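Skip to content

This site uses cookies to measure traffic and remember your settings. Accept all / Manage preferences

Last updated: June 20, 2024

Marnden Publishes Equipment Plan for Handheld Gripper Recording, Opens Call for Quotations

BILLSIDE — Marnden, a contract automation developer, has approved an equipment plan covering handheld grippers, tracking markers and supporting hardware for its manipulation program. The plan sets out what the company will buy, what it will rent and what it will postpone until the next budget period. Suppliers may request the quotation documents from the purchasing office.

The plan calls for 50 handheld grippers, to be bought as matched left and right units. Each unit must accept a rigid marker cube on its upper side and must be supplied with replacement fingers and fingertip pads. Marnden will treat fingers and pads as consumables and has placed them in the operating budget. Gripper bodies, cameras and recording computers remain capital items.

Deliveries are to be made in three lots. The first lot will be used to check dimensions, cable strain relief and marker mounting. Release of the second lot depends on written acceptance of the first. The final lot is due in November.

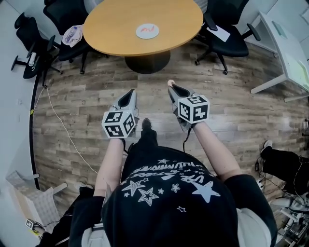 Fixed robot arms account for a smaller share of the plan than in the previous version. Marnden will purchase two arms for playback and verification and will rent any further capacity by the month. "An arm needs a base, a safety assessment and a floor allocation before it does any work," said Gerrit Shabalala, equipment planning manager at Marnden. "A pair of handheld units needs a table and a person. We budgeted the two separately because their costs behave differently."

Room requirements are limited. Recording may take place in ordinary offices and meeting rooms, provided that lighting is constant and the markers remain in view of the cameras. The plan makes no provision for construction work. It does include a line for cable covers, spare marker cubes and storage cases — items that were previously charged to general supplies and were difficult to trace at year end.

Quotations must state unit price, lead time, warranty period and the price of each replaceable part. Bidders must also confirm that spare parts will be available for seven years after final delivery. Partial bids are accepted for marker cubes and cables but not for grippers, which must come from a single supplier to keep finger geometry consistent across lots.

Putov has been retained to carry out incoming inspection. Texier will maintain the calibration records and will issue a certificate for each pair before it enters service. Neither firm is eligible to bid on the equipment.

"Calibration was the cost we underestimated last time," said Charmaine Xaba, head of purchasing. "A replaced finger or a shifted marker means the pair has to be measured again. Bidders should tell us how long that takes with their design, and we will include the labor in the price comparison."

Questions about the specification should be submitted in writing. Answers will be circulated to all registered bidders.

Contact: Purchasing Office, Marnden, Billside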